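Grirnirero Kitchen Pack, with the Wikside Rules
Practice scenes and a plain-worded code of good practice for household manipulation

Product line: Kruger simulation packs
Release: 3
Last revised: Monday, June 13, 2022

We love a sink. It is awkward, it is full of hard edges, and it asks more of a gripper than any tidy row of blocks ever will. The Kitchen Pack gives your team a rendered kitchen to work in, and the Wikside Rules give everyone the same idea of what counts as a careful attempt. You get both in one download, and they are meant to be used together.

The rules were drafted by Mbali Ngcobo and tested at our Gindstead office by Thandeka Visser, whose notes run down the margins of the long version (do read them, they're the best bit!). They are written for people who set up trials, people who score them, and people who have to explain a score to somebody else a month later.
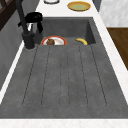 Gripper at the tap, with a plate and a banana in the basin.

What the rules cover

Clearance. Before any trial, state how close the gripper may come to fixed fittings and to the basin walls. Taps count as fittings. Touching one is logged as a contact even if the task is finished.

Food on crockery. A plate carrying food is treated as a different task from a bare plate. Write down which one you are scoring, and say whether the food has to stay on.

Hidden parts. If the lip of the basin hides part of an object from the scoring camera, the scorer marks it "part seen" and does not guess the rest. A second view may be used to settle it – but both views must come from the same run.

Stops. Anyone on the trial may call a stop, in simulation as on hardware. We feel strongly about this one. Good habits on the screen carry over to the bench, and so do bad ones.

Retries. Up to 3 per task, each logged separately. Don't fold them into one result.

Markers and overlays

Markers get a section to themselves, and it's the part we get the most letters about. A marker is anything drawn into the view that the kitchen itself wouldn't contain, and the rule is that it must be declared in the trial sheet, with its colour, its shape and what it stands for. Declare its size as well.
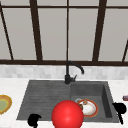 Scoring is where an undeclared marker does its damage, and we'd like every scorer to check for one before opening the results. A large glossy ball like the red one between the gripper fingers hides part of the plate and part of the drainboard, so a scorer working from that view alone should enter both as "part seen". Switch to another view if your set-up has one, or save a copy with the overlay turned off.

What's in the download

1,111 starting layouts
6 printable trial sheets, including the marker declaration
The Wikside Rules, short and long versions
A worked log you can copy and fill in

Disk space needed: over 2,152 MB

Updates

The next revision is planned for August, with a longer section on stacked crockery. If a rule has tripped you up, send us the trial sheet along with your question – it's much quicker for us to answer with the sheet in hand. Teams already using release 3 will receive the new text without having to reinstall their layouts.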